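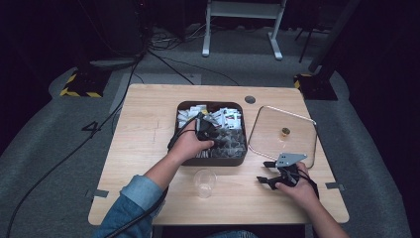

Most grasp failures in cluttered trays are logged too late to be useful, according to Nahom Teshome, and by the time a planner reports that a grasp was lost, the gripper has often moved two or three waypoints past the contact that caused it. Teshome made the remark in the release notes for Pusix 2, the second major version of the contact-labeling and planning toolkit maintained by Hirken.

The release went out in March. It replaces the single success flag used in version 1 with a per-frame contact state for each finger, computed from gripper width, wrist pose and the wrist camera stream. States are written at 90 Hz and stored alongside the trajectory, so a training job can read them without a second pass over the video.

Two-handed recordings get the largest change. In version 1 the left and right grippers were logged on separate clocks and aligned afterward by a script, which failed when one hand held still for long stretches. Pusix 2 puts both streams on one clock at capture. A recording in which the two clocks drift beyond a set limit is rejected when the file is closed, and the operator gets an error code on the console.

The planner has been reworked to use the new labels. It now treats small packets piled in a tray as a deformable heap with a height map, and it no longer tries to segment each one before choosing an approach. Transparent items such as clear cups and glass plates are handled by a separate module, which falls back to a stored footprint when depth readings are missing.

Hirken tested the release at Sasside, its site for tabletop work, on 600 recorded episodes. Of these, 200 were held out for evaluation. The company has not published success rates and says a report will follow once the held-out set has been relabeled by a second team.

Gadisa Beyene, who reviewed the file format for Demissie, said the shared clock was overdue but that the new layout will break existing loaders. A converter is included for version 1 files. It does not reconstruct finger contact states, and converted episodes carry an "unknown" value in that field.

Pusix 2 runs on Linux only. Support for version 1 ends in September.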